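Council wants to replace the mugs and plates in the Wanari hall kitchen with compostable ones. I think that's a mistake. The hall owns 92 plates, no two sets matching, and most have outlasted the people who donated them.

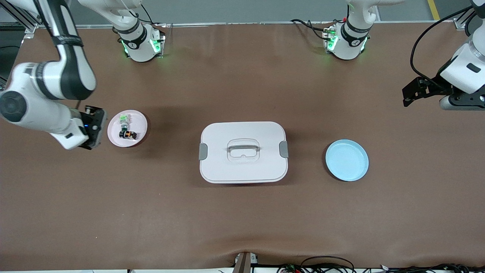

*A small pink plate on a brown tabletop.*

Freya Penrose says washing up puts hirers off. Maybe – but a decent dishwasher would fix that, and we'd stop paying for 50 bin bags every February. Keep the crockery and spend the money on plumbing.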